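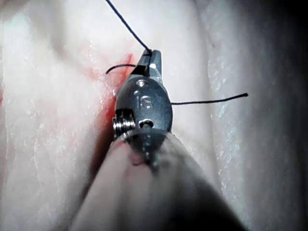 Skiren black practice suture, bulk box
Reviewed by Corina Pichler
Filed under: Skills lab supplies
April

We go through a lot of thread. Between the evening course and the open bench on Saturday, a box of anything disappears faster than the budget allows, so when our usual supplier dropped its training line I ordered the Skiren bulk box. It comes with 200 cut lengths and no needles, and cost $189 before shipping. I bought the 3-0. There is also a 2-0, which I have only tried from a sample sleeve.

It is sold for training only and the box says so on every side. It isn't sterile and shouldn't go anywhere near a patient.

Colour
Black is the right choice for teaching. Against pale tissue you can find the thread straight away, including a short tail lying near the surface, and that matters a good deal when you are trying to work out which end belongs to which throw. We had a violet thread before this and it went muddy on anything moist. The dye in the Skiren has held. I left a length in a dish of saline overnight and the liquid was still clear in the morning.

Handling
Out of the sleeve it has some memory. The lengths are folded flat, and you get kinks at the folds unless you pull each piece between gloved fingers first. Once that's done it behaves well. It lies down without much springing back, and a short tail keeps a slight curl, enough to pick up again. Beginners tend to leave their tails far too long, and this thread doesn't punish them for trimming to a sensible length.

The surface is a bit slippery. Two throws will not hold under tension and I now teach three as a minimum with this product. Gangadharan Joseph, who runs the bench with me, thinks I'm being fussy and that a well-set surgeon's knot is fine. His hold. Our students' mostly don't.

Grip and fraying
This is where cheap practice thread usually fails. Metal jaws flatten it, it whitens at the pinch point and then snaps on the next pull. The Skiren does mark if you clamp it hard in the same place several times, but I had very few breaks over the first half of the box, and most of those were from someone sawing it back and forth across itself. Gripping close to the end is safe enough. I'd still tell people to hold the tail and leave the working strand alone.

Packaging
Poor. The sleeves are paper, they're glued shut at both ends, and if you open one with damp gloves it tears into strips that stick to everything. The Dornex box we used to buy had a pull tab and I miss it. The lid of the carton doesn't close again either, so we moved the whole lot into a plastic drawer.

The 2-0 sample
Stiffer, easier to see, and better for a first session. Knots sit noticeably bulkier. If you only teach absolute beginners I would buy this size, but for a mixed group the 3-0 is more useful.

Compared with Dornex
The Dornex thread is softer and holds a knot better. It is also dearer and has been out of stock for most of the winter. I wouldn't switch back at the current price - the difference in knot security isn't worth that much on a training bench - but anyone who already has a shelf of it should use it up first.

What I'd change
A pull-open sleeve, and a mixed box with both sizes. I wrote to Skiren about the second and was told it was being looked at.

Good: strong colour, resists fraying, fair price per length
Not so good: fold kinks, slippery knots, awful paper sleeves
Would I reorder: yes, and I have, the same size again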